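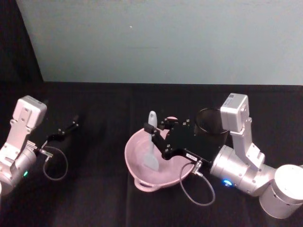 3.2 Bowls, spatulas and the mixing station

9 min read

Figure 2. A pink bowl with a spatula standing upright in it, on black cloth, with a black cylindrical container close by.

The second part of the study looked at what people keep within reach when they mix food by hand, and where each thing ends up once it has been put down. We visited 67 households in Mituvdale between the start of August and the end of spring. Each household was asked to set out the bowl and the stirring tool it used most, in the way it would normally leave them partway through a job. Figure 2 shows a bowl with a spatula in it.

Most households left the tool in the bowl. The habit was strongest where the bowl was deep and the tool was a spatula, and weakest where the tool was a wooden spoon, which people tended to lay across the rim or on a saucer. Several cooks told us that a spatula left in the bowl keeps the bench clean. One said she had never thought about it and her mother did the same.

Depth mattered more than width. In shallow bowls the handle slid round the rim and often came to rest on the side furthest from the cook's preferred hand. Cooks then turned the bowl to bring the handle back, a small movement that came up in our notes far more often than we had planned for. We coded it as a separate action after the first 10 visits and went back over the earlier notes to add it.

Containers standing beside the bowl were recorded by shape and colour only. We did not ask what was in them unless the cook brought it up. Tall cylinders were usually kept behind the bowl or off to one side, and cooks rarely moved them during stirring. Jars with wide lids were moved a good deal, mostly to make room for an elbow.

In all, 385 arrangements were coded using the scheme from the Wakora kitchen survey, with two changes. We dropped the category for electric mixers and split "utensil at rest" into "in bowl", "on rim" and "on bench". Phong Mạch coded the full set and a second coder checked the Dendano households, where the notes were shortest. Disagreements were mostly over tools leaning against the rim with the blade still inside, and these were counted as "in bowl".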